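Helmont Recipe Text Set, version 2

Contents
2828 home recipes in plain text, one per file, typed up from handwritten cards. Spelling follows the cards. Quantities are left in the units used by the writer.

Fields
title, serves, ingredients, method, source. The serves field is blank where the card gives none. Knife work (chop, dice, slice) is tagged in the method field only.

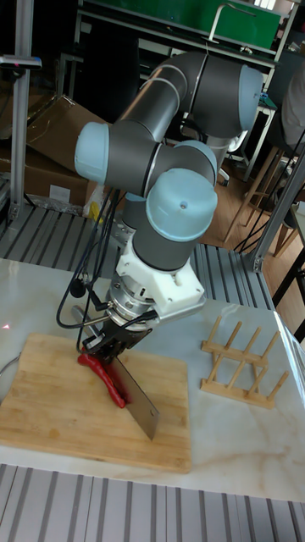
Known problems
Oven settings mix gas marks and Celsius. About 30 cards have no legible source.

Upkeep
Compiled by Beathag Halliday. Corrections to Finlay Chisholm. Last checked 17th September.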